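Flostgate Two-Hand Upper Body, open build kit
Pylypenko workshop, Grirkstead
Page updated 3/23/18

The Flostgate is a humanoid upper body with two five-finger hands, which you can put together at home or in a shared workshop. I design the parts and Biton supplies the control boards. Our own build is working in a bathroom corner, with a counter, a sink and a towel bar.
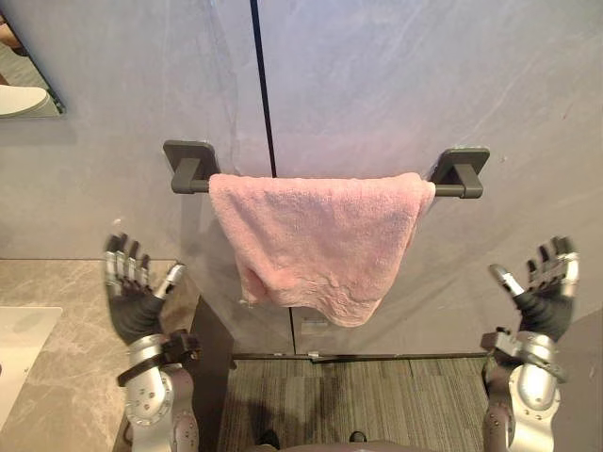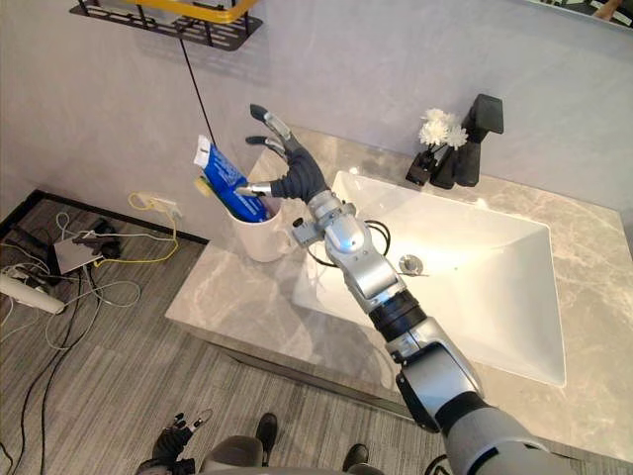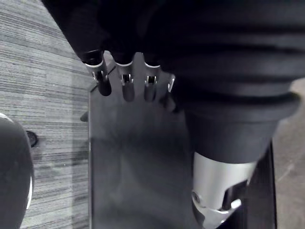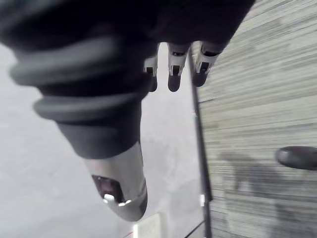 Flostgate hands at the bathroom corner, Grirkstead.

What you receive
Two arms, left and right, packed separately. Two hands, already assembled. Black cable set. Screws in 30 small bags, with the number of the step printed on each bag. The printed manual has 155 pages and is in English only for the moment.

What you must have yourself
A set of hex keys, a soldering iron, a computer with two free USB ports, and a strong table. Please do the first power test with the arms fixed to the table. A second person should stay near the switch.

Fingers
The fingertips are silver or black, depending on the hand version, and you can order the two types for the same arm. Each finger is changed separately. If you replace a thumb, run the calibration again from the first step, also when the new thumb is the same type.

Cables at the wrist
Leave a loop of cable long enough for the full turn of the wrist. In our first build I made it too short, and in August I had to open the whole forearm again.

Price and order
Complete kit, part no. 963: please write for the current price.
Spare finger set: 400, shipping not included.
Orders are prepared by hand, so please allow some weeks. For questions about the build, write to Illia Lysenko at the workshop and give the step number from the manual.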